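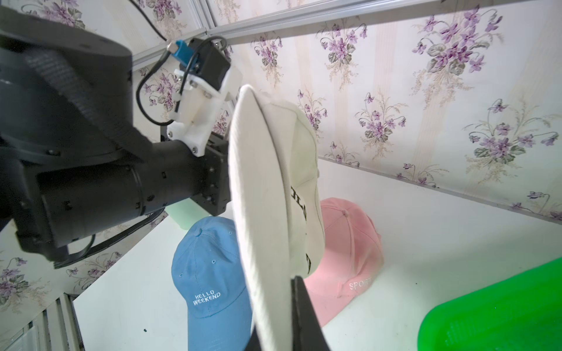 Teaching by demonstration

Teaching by demonstration is a way of giving a robot a new skill by letting a person carry the task out through the robot itself. There are two common forms. In hand guiding, the teacher takes hold of the arm and moves it, much as one might steer a child's hand around the first letters of the alphabet. In remote control, often called teleoperation, the teacher sits a little way off and works a smaller copy of the arm, a joystick or a pair of tracked gloves, while the machine follows along.

Soft household goods are a favorite subject, and a baseball cap is a rather good one. The bill is fairly stiff and the crown gives way, so the same cap can feel like two different objects depending on where the fingers close. Nasrin Kermani, whose Camenzind course notes are still passed around fondly among beginners, suggests 30 demonstrations of one cap before a second color is brought in, and about 38 when the caps are allowed to overlap.

Hand guiding tends to give slow, careful motions, and the teacher's own arms tire sooner than one would like. Remote control keeps people out of the workspace, though it takes patience to learn; Erasto Swai of Desilton used to set aside a whole Monday for newcomers simply to practice picking things up and putting them down again.

See also: Kinesthetic teaching; Imitation learning; Grasp planning

Contact | Copyright Drotix Reference | Back to top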